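Kindale toy library reopens with longer hours

The toy library in Kindale will reopen in March after a move to larger rooms on the ground floor of the old Pistport offices. It will be open until 4 pm, an hour later than before, and families can borrow up to four items at a time.

Building blocks are still the most borrowed items, according to Dale Perron, who runs the lending desk. The library now has 28 sets, 11 of them new.
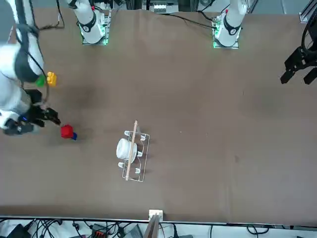 Sets should come back complete where possible, but there is no charge for the odd missing piece. "We keep a tub of spares and most gaps can be filled from that," Mr Perron said. Larger toys - garages, kitchens and the like - must be booked ahead.

Edivaldo Bragança will again lead the building hour for under-fives, which moves to the back room. Places are free but need to be reserved at the desk. Parking is behind the building, off Isow Lane.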